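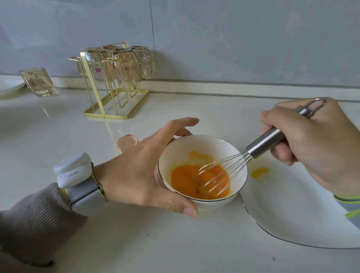
What has the Kimaro grant paid for since our last report?
Mostly eggs, bowls and a proper set of whisks, plus the hire of the Tunton kitchen two mornings a week.

That's the short version for anyone reading this on a phone. The longer one follows, dated April 6, 2019, and it covers the breakfast course only. The bread course has its own form and I'll send that when the flour invoices are in.

We planned the spring block around eggs: scrambled first, then omelettes, then a baked thing with whatever vegetables were going. I'd wanted to start with porridge (cheap, hard to spoil) but the people who signed up told us very firmly that they could already make porridge, thank you, and would like to do something with a whisk. Fair enough! So eggs it was, and we've got through 491 of them, which I know because the Satov farm shop bills us by the egg and I've added up the slips twice.

The kit first, because you asked about it. The old mixing bowls were enormous, and beating a couple of eggs in one of those is miserable, they just slide about at the bottom. We now use small ceramic bowls at each place. They're light, so you do have to keep one hand on the bowl while the other does the whisking, and that has become the first thing we teach. Fingers round the side, thumb low down, then start slowly. People who rush end up with yolk on the worktop or on the plate next door, and a cloth goes round at the end of every session anyway. The metal balloon whisks have been the best thing we bought. We'd been getting by with forks, and a fork will do it, but you get long strings of white left in and then somebody finds one in their omelette and goes off the whole idea.

Attendance has been good — 16 people on the list, and most weeks most of them come. There was a dip in the middle when the buses were off. I did ring round, and everyone who'd missed a morning came back apart from one person who has started a job, so I'm counting that as good news.

Some things haven't gone so well. The Tunton kitchen has one hob ring that won't go below a fierce boil, and scrambled eggs on that ring turn to rubber before you've found the spatula. I've reported it and we're working on the remaining 3 in the meantime, with a bit of queueing. We also underspent on the recipe cards. The Kistisow printers sent a proof with grams and ounces muddled up, I sent it back, and I'm still waiting for the new one. Until it comes we're using photocopies, which get splashed and go see-through but are perfectly readable for a week or so.

Shells all go in the compost tub by the back door. The allotment people next door collect it and have started leaving us chives in return, so the herb budget has hardly been touched. Could I move what's left of it over to butter? We've gone well past what I put down for that.

From here to August the plan is pancakes, then custards, and then a morning where people bring a recipe from home and we all have a go at it. I'll need to book the kitchen for those dates fairly soon, so if the second payment could come before the end of the month that would be a real help. Receipts are in the envelope, oldest at the back.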